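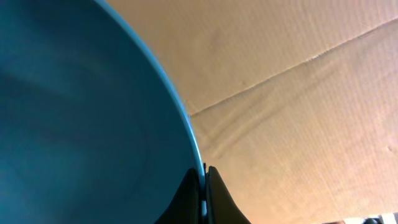
Speed limit and fencing for gripper arm picking up bowls?

Asked in August by sintonshop

Small arm, two finger gripper, grabs bowls by the rim. Person works right next to it. Do I need a fence or is slow speed enough? Boss at Fiscombe says slow is fine. Want somthing in writing.

Answer by dokier_user

slow is fine, we run ours at 30 percent, never had a problem

Answer by benchcell5

Percent of what though. Do a risk assesment first - the whole cell, arm plus fingers plus the bowl. ISO 10218 and ISO/TS 15066 are the ones to read. Pinch points at the fingers count too, padding or a lower grip force may help. Check what the gripper does on e-stop - holds or lets go. Write it down, date it, redo it when you change the fingers or the part. Slow alone isnt a yes or no. Took us over 40 minutes per station, worth it.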